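A day at the Stondby screen market

The spring market for children's and factual television was held again in Stondby, in the old exchange building by the harbor. I went on the Sunday, which is the quieter day, and left the contract meetings to other people.

Entry opens at 9 a.m. Badges are printed at the side door, and the line moved quickly. The organizers listed 278 titles in the catalog this year. Most can be watched in the viewing booths on the upper floor, with headphones, for up to 90 minutes per booking. I booked two slots and used one and a half.

Enstead

Enstead had the largest stand on the ground floor. The company is selling the second season of its school kitchen series, 10 episodes, already dubbed into 4 languages. The trailer ran in a loop and was a little loud for the people at the next tables. A sales assistant told me that public broadcasters mostly ask for the short version, cut to fit between two other programs. The full-length episodes are better, in my opinion. The short ones lose the parents.

Drummond

Drummond makes factual series for older children and had come with a single new project, a set of films about everyday work in the home and how it is learned. There was no finished episode to see, only a printed treatment and a reel without sound. Delivery is planned for the fall. The treatment is clear and well written, but the budget page was missing from my copy, and the stand had run out of spares by noon. 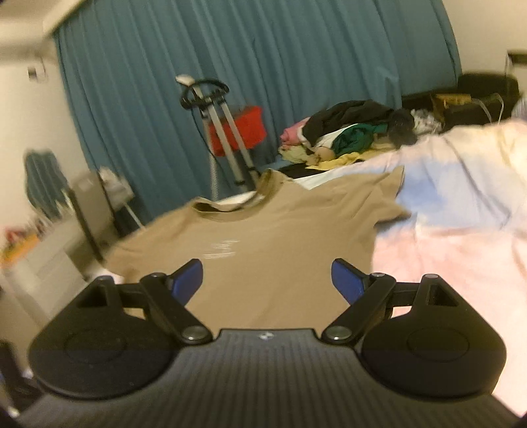

Ola

Ola is a puppet show for preschoolers, sold here for the first time outside its home market. I watched two episodes in the booth. The pace is slow, the songs are short, and each story stays in one room. Buyers were asking about the music rights, which are cleared for television but not yet for streaming.

Practical notes

The café closes at 3 p.m. — earlier than the sign says. The tram from the station stops behind the building, and the coat check takes coins only. Booth bookings for the next market open in July.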